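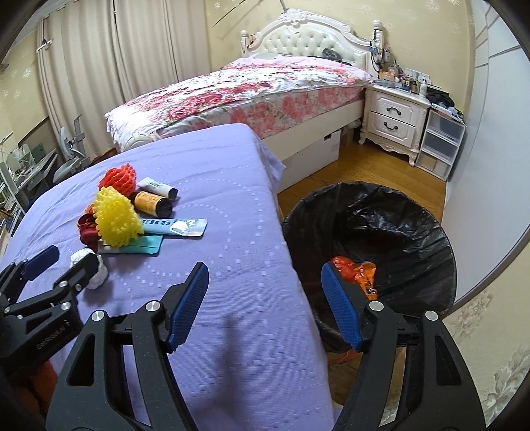 Subject: Re: [home-machines] So can it clean my room or not?
List: home-machines
Sent: Monday, 7:40 am

On Sunday night a list member wrote:

> I have been reading this list since August and I still can't get
> a straight answer. Every clip I see has a robot folding one towel
> on one bare table. My place has stuff on every surface. Can any of
> these things pick up after a person yet, yes or no? I'd pay 2,000
> for a yes. My brother-in-law says the Murkwood arm does it already
> and that I'm being a snob about the video being sped up.

No. You may keep your 2,000.

Your brother-in-law isn't lying to you, he is just using "does it" the way people use it about teenagers and dishes. The Murkwood arm will pick things up. I ran one for 9 weeks in the back of the Foltholm shop and it picked things up all day long. It picked up things I wanted picked up and it picked up the cord of the lamp I was using to watch it.

The trouble with tidying is that picking up is the easy half. Take a cloth with a few small things dumped on it: a squeeze tube, a hair tie, a couple of those foam net sleeves that pears come in, a wadded tissue. You and I look at that and the tissue is trash before we've finished looking. The hair tie stays. The foam sleeves are trash, unless there is a child in the house, in which case they are hats and you'll hear about it. The tube depends on whether there's anything left in it, and you can only tell by squeezing, and I have seen what happens when you let a machine find out by squeezing.

So the machine has to know what each thing is, and then what it is to you, and those are very different sizes of problem. The first one is coming along nicely. On the second one, my own family has been working for years with mixed results.

> Also is foam really that hard? Somebody here said foam was hard.

That was me, and yes, it is a pain. The netting squashes down to nothing, then springs back and hooks itself on the finger pad, so the arm goes over to the bin, opens up, and carries the sleeve home again looking pleased with itself. We logged 1,245 tries at the shop with mixed small trash. 812 ended with the item in the bin and the hand empty. I was proud of that number until my wife asked if I would keep a dishwasher that did 812 plates out of 1,245. 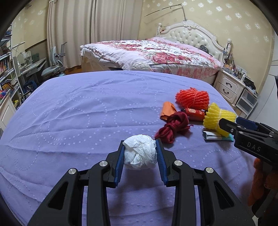

Tissue, on the other hand, is a gift. It doesn't roll much, it has folds to grab, and it doesn't care how hard you pinch it. If your whole mess is balled-up tissues on a flat bed, I'd change my answer to "nearly." Soft bedding is a little worse than a table, mind you. Come in too low and you get a pinch of bedspread along with the tissue, and then the whole cover goes for a walk toward the bin with everything else riding on it. Ask me about the pincushion.

Two hands do help with that, one to hold the cover down and one to grab. They also get in each other's way -- ours spent most of one afternoon politely blocking each other from the same bottle cap, like two people in a grocery aisle.

> What about the Rernov one? It has wheels.

It does have wheels. I haven't used it. The fellows at Gill had one in for packing work and sent it back, but they send everything back, so I wouldn't read much into it. For shop jobs, where the same part shows up in the same tray, I think any of these will earn their keep now. We have one moving brackets from a tray to a jig and I forget it's there for hours, and I mean that as the highest praise I have.

A bedroom is another matter. Things are under other things. A nightstand full of little bottles would give me the sweats if I had to send an arm in there, and I have steady nerves and no bottles of my own at stake.

If you do go ahead and buy something, get the softer finger pads and a spare set, put a wide bin on the floor instead of a tall narrow one, and line it with a bag that folds well over the rim. All that advice works fine if you do the picking up yourself too. It took me ten minutes on Saturday, including the hats.

I'll post the full log once I find which drive it's on. The desk is a bit of a mess.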